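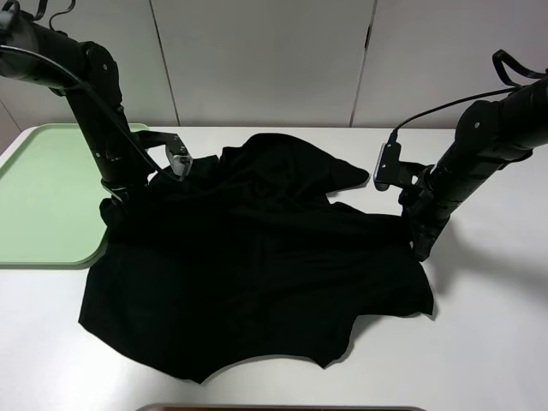
Week 6 is on value, meaning how light or dark a thing is apart from its color. Most beginners draw in the middle of the range. The darks stop too soon and the lights get dirty, and from across the room the whole page reads as one gray. Dark subjects on light ground are a good cure. Take the black cloth in Fig. 1. Nearly all of it is one value, with some faint creases and a few slightly lighter ridges across the middle. If you draw every wrinkle you think must be there, the cloth turns gray. The outline does most of the work: the uneven scallops along the lower edge, the peak at the top, the pointed tip going off to the right. Then there is the soft gray shadow on the white table, which tells you the cloth is resting on something.

Terms for this week

Local value: how light or dark the surface is by itself, before you think about the lighting. A white mug in shade has a light local value even though you may have to draw it fairly dark.

Form shadow: the side of an object turned away from the light.

Cast shadow: the shadow the object throws onto something else. Usually sharper close to the object and softer farther out.

Lost edge: a place where two areas have the same value and the line between them drops out. Leave it out. Students always want to put it back.

Value scale

Before you start the main drawing, make a scale of nine steps along the long side of a sheet. Step 1 is bare paper. Step 9 is as dark as your softest pencil will go without tearing the surface. Do the two ends first, then step 5, then fill in. If you work straight from left to right you will run out of dark by step 6. Keep the scale next to you while you draw and hold it up to the subject.

Squinting helps. So does looking at the setup in a dark phone screen, which knocks out a lot of detail. Taking a photo is less useful than people expect -- phones brighten the blacks on their own, and you end up copying folds that you can't see from your seat.

Order of work

1. Light outline, whole shape, no inside detail. Check the widest point against the tallest.
2. Draw the shapes of the ground around the object. If those are right, the object is right.
3. Fill the dark mass in one flat tone, about two steps lighter than you think it should be.
4. Cast shadow. Compare it with the dark mass and with the bare paper.
5. Darken the mass where it needs it. Whatever you leave alone becomes the lighter ridges.
6. Lift out highlights with the kneaded eraser, and only a few.

Hard and thin things

Cloth forgives a wrong edge and machined parts do not. For rigid dark forms, find the long axis of each section first and put the ends on afterward. Rounded parts change value slowly across their width, so two or three steps are plenty. Cords and cables should be drawn as shapes with two sides. Start with the space enclosed by the loop, then draw the loop around it, and keep the thickness steady all the way.

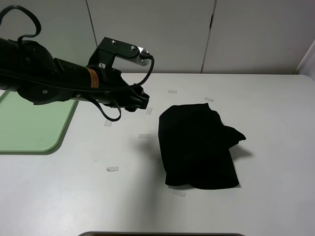

Fig. 2. Matte black arm on light gray. Note the large cable loop and the one orange-brown band.

A colored area like the band has to be turned into a value too. Most people make orange too light, going by how bright it feels. Hold up the scale and pick a step.

Homework, due Saturday

One drawing, 18 x 24 paper, of a black or very dark item of clothing dropped on a white or pale surface. Don't arrange it. Use one lamp from one side. Spend 30 minutes on outline and ground shapes before any tone goes down. Pin the value scale to the drawing when you hand it in. Graphite or charcoal, but not both on the same sheet.

Materials

Kneaded eraser, 2B, 4B and 6B pencils, vine charcoal if you prefer it. The Kelley pads in the supply drawer are too smooth for charcoal, so use the Titach paper for that.

Open studio is in Room 453 until 9 p.m. Sajib Munshi is there to help with setups and lamps. Questions about grades or missed work go to Khrystyna-Mariia Ivanyshyn.

Next week: reflected light, and white objects on white. Bring an egg.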